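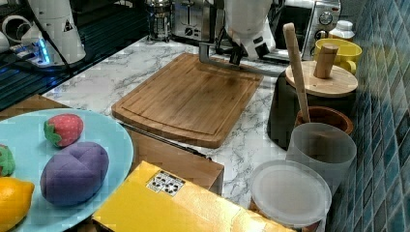 Quiet hours in the Molstead shared kitchen now start at 9 p.m., an hour earlier than last winter. The change follows a survey of residents on the second and third floors, and 42 of them replied. Small jobs are still fine after that time, so anyone who wants toast or a pot from the French press can go ahead. Blenders and the dishwasher should wait until morning.

The new hours run through the end of February. Rasha Sayegh will then ask for comments again. Notes can be left in the box outside room 122 or given to Issa Awwad at the front desk.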